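The desk corner, week whatever

Apr 15, 2020

So I finally cleaned out the drawer. I know a few of you have been following the Great Desk Saga since I first moaned about it on here, and Imelda Ocampo has been messaging me asking for an update (hi Imelda, here it is, please stop sending me pictures of pegboards), so grab a cuppa and settle in.

Quick recap for anyone new. When the whole working from home thing landed I had no desk at all. I had one end of the dining table, a kitchen chair with a cushion tied to it, and a laptop propped up on two cookbooks. My neck lasted six days. After that I went looking for a proper desk at exactly the same moment as everybody else in the country, and you can guess how that went. Everything in my colour was out of stock, everything in stock was some sort of grey-brown, and the one I really loved was $2,000 before delivery, which is bananas for something you rest your elbows on!

In the end I went with the Meltero in white. It's the one with the metal legs and a shallow curve taken out of the front edge so you can scooch right in. I was a bit snooty about that curve in the shop pictures, I thought it looked like a reception counter, but I've come round to it completely. You sit into the desk a little and your forearms have somewhere to go. If you're tossing up between a curved front and a straight one, go the curve. 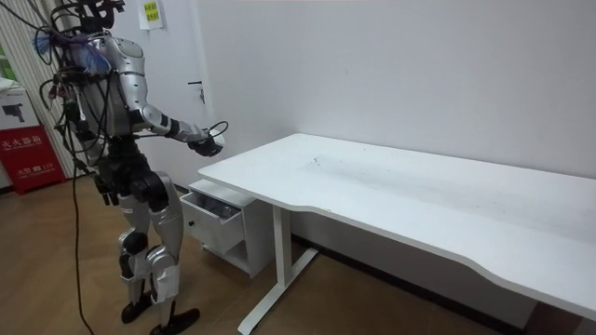

The surface is the part I'm less sure about. White is lovely in the morning and it makes the whole corner feel bigger, but my goodness it shows everything. I've got grey scuffs in the middle of mine already. I've tried bicarb paste, I've tried a melamine sponge, I've tried an old tea towel and plain dish soap. The sponge did the best job but it's not magic, and I'm nervous about rubbing the finish dull, so I've decided to make peace with it. A desk mat would cover the lot, I suppose. Somebody in the comments suggested the Proltiser one last time and I did have a look, but it only came in black and dark green and I've gone to all this trouble to keep things light.

Anyway, storage. The desk has no drawers of its own, so I've been leaning on other bits of furniture, and that's where it got out of hand. The little white bedside table got roped in early on. It's small, it's got one drawer and a dark knob, and I figured it would do for pens and chargers. Well. A drawer next to a desk is basically a black hole. I'd finish a call, open it, sweep everything in, close it and feel terribly organised. By last week I had to jiggle it to get it shut.

What was in there, you ask? Three phone chargers for phones I no longer own. A tape measure I'd bought a replacement for. Dead batteries mixed in with live ones, so now they're all suspects. Takeaway menus, a birthday card I never posted (sorry, Dad), a bag of picture hooks, half a packet of throat lollies and so many bread tags. Why do I keep bread tags? I tipped the whole lot onto the rug and sorted it with a podcast going, and it took up to an hour if you include the bit where I sat reading old receipts.

My one rule was that nothing went back in on the same day. I wiped the drawer out and left it, and it was surprisingly hard! I kept walking past with a pen in my hand looking for somewhere to drop it. But leaving it bare for a night does make you think about what you'd reach for while you're sitting there, and in my case that's a notebook, a charger, hand cream and a snack.
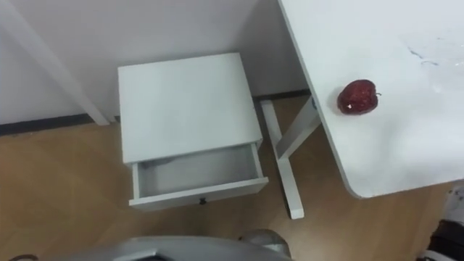

On the subject of snacks, I've been trying to do fruit at the desk in place of biscuits. An apple is the perfect desk food if you ask me. No plate, no crumbs, and you can't eat one on a call because of the crunch, so you have to wait for a proper break. Mandarins are nicer but then you've got peel to deal with and sticky fingers on the keyboard. I'm not claiming I've given up biscuits, mind you. They live in the kitchen now, 13 steps away (yes I've paced it out, it's been a long month).

Still to do: I want a drawer divider, something shallow, and I've been eyeing off the Rostami trays which come as a set and can be shuffled about. I need to measure first because I've been burnt before. The drawer also has a bit of a droop when it's pulled right out. I don't know if that's the runners or just how these cheaper ones are made. If anyone has fixed that without taking the whole thing apart, let me know in the comments, I have a screwdriver and plenty of free evenings.

And then there's the wall. Plain off-white, nothing on it, and I go back and forth every single day. Imelda votes shelf. Mum votes calendar. I quite like having a blank bit to stare at when I'm thinking, but it would be nice to have a print up, and I do own that whole bag of picture hooks now.

Next post will be the lamp, I promise. The Mavix one has been dispatched, according to the email, and I've cleared a spot for it.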